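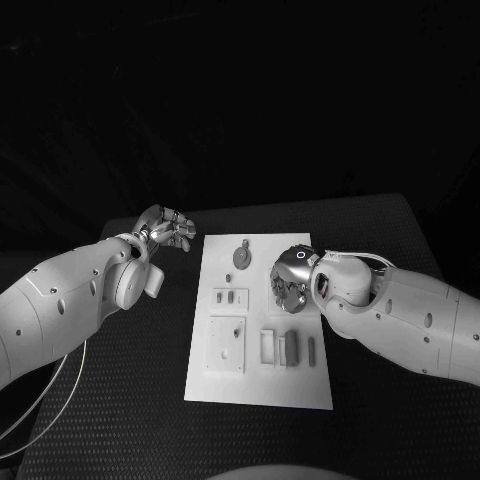 Two-armed robot at an assembly board, parts laid out in rows.

Can a two-armed robot do small assembly work yet, or the washing-up for that matter?

I run a small workshop in Osgate. There are five of us and we put together little mechanical units by hand — a base plate, a couple of pegs, a disc on the top, a cover, then into a tray. It is dull work and we struggle to keep people on it. A customer sent me the photo above and asked why we are still paying fingers to do it when there are hands like these about.

I don't know enough to answer him. What I want to know is whether a machine with two arms and proper fingers could take over a bench like mine today, or whether I should wait. I am not after a big caged arm. We looked at one of those in September and it was far too much for our volumes. We do short runs and the parts change every few weeks.

The other half of it is that my wife has read the same sort of articles and now wants to know when one will empty the dishwasher. If anyone can answer that one as well I would be grateful.

Posted Wednesday, April 5, 2023

benchfitter_87

Short version: for short runs that keep changing, not yet. For one part made the same way all year, you don't need fingers at all and would be better off with a simple fixture and a basic gripper.

Longer version. I spent two years on the shop floor at Jeltley, where we tried to automate a job much like yours. Picking a part up was the easy bit, so long as it was always put down in the same place. Look at how the board in your picture is set out. The parts are in rows with space between most of them, on a plain white board, on a dark table. Your bench won't look like that at ten past four on a Friday. Ours had a biscuit tin full of pegs, all lying whichever way they fell.

Then there is the fitting. A person putting a peg in a hole feels it catch, backs off a touch and tries again without thinking about it. A lot of robot hands have little or no feeling in the fingertips, so the machine has to work from what the camera tells it. When the hand comes down on a small part the fingers cover it up, and you can see some of that with the right hand at the square plate there, which is partly hidden. The camera loses sight of the part just when it matters.

Things I would check before you spend any money:

Can you present the parts in trays, all the same way up? If you can, half the work is done, and your people will go faster as well.

How tight are the fits? A chamfer on the hole costs very little and helps both people and machines.

How long does one unit take by hand? Time it properly over a whole shift. Don't go by your best worker on a good morning.

What happens when a part is dropped? Somebody still has to be there to pick it up and restart the thing. We never got that job below one person standing by, so the saving on wages was nil and we packed it in.

If a seller offers you a demonstration, send them a bag of your own parts, with a few bad ones mixed in. Ask to watch it run for a full hour.

marrowpatch

No idea about factories but I can do the dishwasher one. No. My brother-in-law has a robot vacuum and it gets stuck on the same rug every day. Tell her to wait.

quietlathe

I agree with most of what benchfitter_87 says but I think it is a bit gloomy. Sorting and kitting is worth a look. We have a Bekine cell at our place that does nothing except lay parts into trays for the people who do the assembly. It has one arm and a suction cup, and it is slow, but it runs over lunch and it doesn't mind. The fitting is still done by hand. That split has worked well for us and it took five weeks to set up, most of which went on the trays.

On the household side, I would put dishes well behind bench work. In a workshop you can bolt the table down and decide where everything goes. In a kitchen you have wet glasses, a fork stuck through the rack and somebody's lunch box with the lid on. Folding towels seems to be coming on, slowly, when the towels are all alike. I wouldn't hold out for a mixed load of washing.

The Wanyama group hold open days where you can take your own parts along and talk to the engineers. Worth the train fare, and take the awkward ones.

We use cookies to remember your settings and to see which pages are read most. By carrying on you agree to this. Accept all / Manage choices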